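オリーブオイル工場の見学会に行ってきた

2023年5月15日、Papadakisの搾油工場の見学会に参加した。申し込みは工場のサイトからで、参加費は2000円。定員36人の回だったが、前日の時点でまだ空きがあった。

最寄りのGoston駅から送迎バスで45分かかる。途中から道が細くなるので、酔いやすい人は前の席がいい。受付で名札と白い帽子を受け取り、まず別棟で説明を聞いた。案内はアリキ・アタナシアディスさん。日本語はゆっくりめだが聞き取りやすい。

この工場が動くのは収穫期の11月が中心で、5月は機械の整備と瓶詰めの時期にあたる。実が流れてくるところを見たい人は秋の回を選んだほうがいい。私は混雑を避けたかったので春にした。
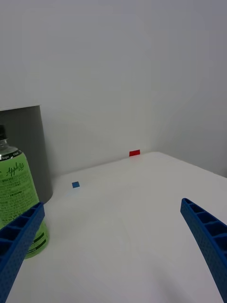

説明の中心は収穫から搾油までの時間だった。摘んだ実は置いておくと発酵が始まり、酸度が上がる。そのため畑から運んだ実はその日のうちに洗浄と粉砕に回すそうだ。粉砕したペーストはゆっくり練り、遠心分離機で油と水分と搾りかすに分ける。練りの温度を上げると量は取れるが香りが落ちる。どこで折り合いをつけるかは品種と年によって変える、とのことだった。

続いて工場棟に移動した。洗浄槽、粉砕機、練り機の順に並んでいて、通路から見下ろす形になる。床が滑りやすいのでかかとの高い靴は避けたい。貯蔵室はステンレスのタンクが並び、室温は低めに保たれている。上着を持ってこなかったのは失敗だった。油は空気に触れると傷むので、タンクの空いた部分には窒素を入れてあるという。
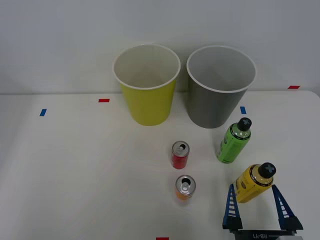 色の濃い油ほど品質がいいのか。
色は品種と収穫時期で変わるもので、品質の目安にはならない。鑑定では色に左右されないよう、青いグラスを使う。

これは参加者からの質問に製造担当のポリクセニ・ツカラスさんが答えたもので、私も緑が濃いほうがいいと思い込んでいた。

試飲は早摘み、通常、遅摘みの三種類。手のひらで容器を温め、香りをかいでから少量を口に含み、空気と一緒に吸い込む。早摘みは喉の奥がかなり辛く、何人かがむせていた。遅摘みは丸い味で、そのまま飲むなら私はこちらが好みだ。同じ列にいたアイタナ・カレテロさんは料理の仕事をしていて、早摘みは豆のスープに最後にかけると合うと教えてくれた。 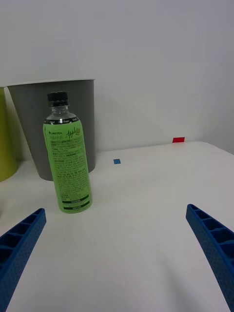
保存についての話も役に立った。開封後は光と熱を避け、一、二か月で使い切るのが望ましい。コンロの脇に置くのは一番よくないらしい。冷蔵庫に入れると白く固まるが、常温に戻せば元に戻る。ただ出し入れを繰り返すのは勧めないとのことだった。うちは大瓶を買って半年かけて使っていたので、今後は小さい瓶に変えるつもりだ。

売店では200ミリリットルの瓶を二本買った。Kinerusという銘柄の早摘みと遅摘みで、どちらも試飲したものと同じ年の油だという。搾りかすを使った石鹸もあったが、香りが強くて見送った。支払いは現金のみ。

帰りのバスは売店の前から出る。次の便まで間があくので、買い物は先に済ませておくほうがいい。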